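The Last Bin on the Table

Most households can say where their coats are kept, and where the plates go after a meal. Far fewer can say where they keep a single furniture foot, a toy that came home in a coat pocket, or the spare head of a cleaning brush whose handle is in another closet. Such things tend to gather in one place. In some homes it is a drawer, in others a basket by the back door or a box under the stairs. Professional organizers call it the mixed bin, and it is usually the last container in a house to be opened.

The Gendora Household Workshop has made the mixed bin the center of its winter program. The workshop operates from the ground floor of a former printing house in Hostodville and offers instruction in home storage, moving preparation, and the settling of estates. Its February course, held on Wednesday evenings, is devoted entirely to objects that have no assigned place.

The course was designed by Po-yen Yip, who joined the workshop after many years of managing storage for a regional moving company. In that work he inspected the contents of households on arrival and departure, and he came to recognize a pattern. Families packed the kitchen with care. They labeled the books. Then, on the final morning, whatever remained on the floor was swept into one or two open containers and carried out to the truck.

"Those containers traveled well enough," Mr. Yip said. "What happened to them afterward was another matter. We would move the same family again some years later, and the same container would come out of the garage with the same things in it."

A Record of Small Things

In preparing the course, the workshop kept a register of items sorted by participants at its tables over a single season. The register lists 2,181 objects. Keys, chargers, and batteries appear often, as one would expect. So do toys, and so do the parts of cleaning tools, which was less expected. Lids form a category of their own.

The register is kept by hand in a ruled ledger. Each line gives the name of the object as the owner described it, the room in which it was found, and the decision reached. Mr. Yip asked that the owner's own words be used, even where they are vague. A good many lines read "part of something."

Those lines have proved valuable to the instructors. An object that its owner cannot name is seldom used and seldom discarded. It may belong to an appliance that left the house long ago, or it may be the one piece without which a cabinet door will not close. The workshop's rule is that an unnamed part is placed in a clear bag with a slip of paper stating where it was found. If no use has been discovered by the end of the course, the owner is asked to decide.

The Order of Work

A session begins with an empty table, a good light, and a container large enough that its contents can lie side by side. Participants are asked to bring one bin from home and to leave its contents undisturbed. Many apologize for what they have brought. The instructors have learned to begin work at once.

The first pass is by material and condition. Anything sharp, leaking, or broken is removed. Batteries are taken out of devices and placed in a tray. Food wrappers and sealed packages are set together, and dates are read where dates can be found. No decision about keeping or discarding is made during this pass, and conversation about the history of an object is gently postponed.

The second pass is by room. Participants place each object near a card bearing the name of the room in which it would be used. The cards are plain and large: kitchen, bath, bedroom, yard, desk. One card is left blank. Participants who find that nearly everything has gathered beside the blank card are advised to consider whether their home lacks a place for hobbies, for pets, or for a visiting grandchild, and to write that word on the card.

The third pass is by person. This one takes the longest, particularly in families. A toy that has not been touched by its owner in years may still be claimed with great firmness, and the workshop takes the position that a child who is old enough to claim an object is old enough to choose a shelf for it.

Rory Imrie teaches the family sessions. A former elementary school librarian, she encourages parents to let children handle the third pass without assistance. "Parents will tell you that the child wants to keep everything," Ms. Imrie said. "Children part with more than their parents expect, provided that they are asked about one thing at a time. If you hold up the whole bin, the answer will be no."

Ms. Imrie also discourages the purchase of new containers before the course is finished. Storage bought in advance, she noted, is very often the wrong depth. Small objects sink in a deep box and are forgotten, while a shallow tray with too many sections invites its owner to fill each one. The workshop lends trays in several sizes so that families may try them at home before buying anything.

The Case for Mixed Company

Manuals on household order generally advise that unlike things be kept apart. The workshop agrees in principle, but it does not ask participants to abolish the mixed bin. A household in ordinary use produces stray objects every day, and they must be put down somewhere. The aim of the course is a bin that is emptied on a schedule, and whose contents can be seen without digging.
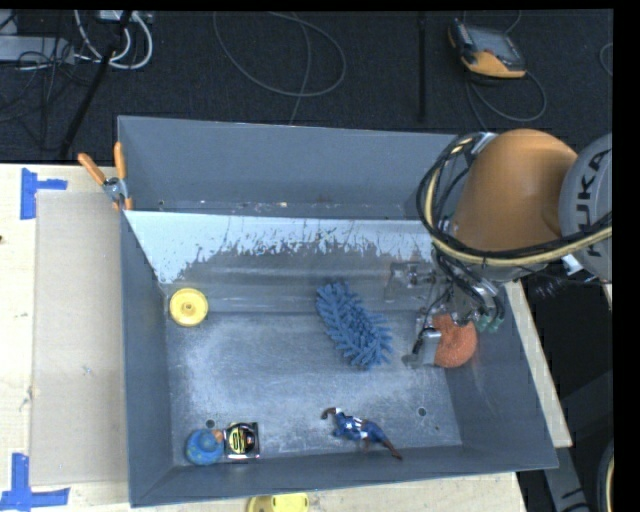 Toys and cleaning supplies are the most frequent companions in a mixed bin, and the workshop regards their separation as the natural place to start. A large gray metal bin with a divider offers a fair illustration of the task, with a superhero figure in a blue suit lying in the same section as a fuzzy blue duster or brush head. The figure can be assigned to a child's shelf in a moment. The duster head calls for another question, namely whether the handle it fits is still in the house. A round yellow disc with a raised rim is the sort of object for which the clear bag and the slip of paper were devised, and its owner would be asked first to say what it is. The narrow compartment at the back holds only specks and bits of debris, and in the workshop's method a section of this kind would be wiped out and reserved for objects awaiting a decision.

Depth and visibility matter more than appearance in the choice of such a container. Metal bins last, and scuffs do them little harm, although they are heavy to carry upstairs and can mark a soft tabletop. Plastic is lighter. Baskets are pleasant to look at in a living room, but grit works its way into the weave, and small parts follow the grit. The workshop recommends that families choose whichever they are willing to empty, and that the bin be kept at waist height wherever possible.

A divider is useful if each side has a settled meaning. Mr. Yip suggests one side for things that have a place and have wandered from it, and one for things that have no place at all. The first side can be cleared by anyone in the household on the way to another room. The second requires the owner, and should be the smaller of the two.

After the Course

Participants return for a short review once they have lived with the new arrangement. They are asked to bring the bin again as it stands, without tidying it beforehand. The instructors look at what has collected and compare it with the register. Where the same kind of object has returned, the fault is assumed to lie in the storage. A family whose scrubbing pads continue to appear among the toys may simply need a hook beside the bathtub.

The workshop has also begun sending its trays and room cards to community centers in Clesis, where the method is taught in a shortened form over three sessions. Instructors there have made changes of their own. The blank card has been replaced with two, one for the household and one for things borrowed from neighbors. Ms. Imrie reports that the borrowed card filled quickly, and that Hostodville has since adopted it.

Objects that participants choose to give up are accepted at the workshop's front counter, provided that they are clean and whole. Toys are checked for loose parts before they are passed on. Brush heads, pads, and similar supplies are accepted only in unopened packaging. Single parts are kept for one season in a set of labeled drawers, where members of the public may search for a match on any teaching evening.

The drawers now hold over 400 parts. Mr. Yip reviews them himself, usually in the hour before a class begins. On a recent evening he removed a cabinet knob that a visitor had recognized from across the room, crossed it out in the ledger, and wrote the word "claimed" beside it in pencil.

Places in the spring course may be reserved at the front counter. Each participant should bring one bin, unsorted, and a bag in which to carry home what is kept.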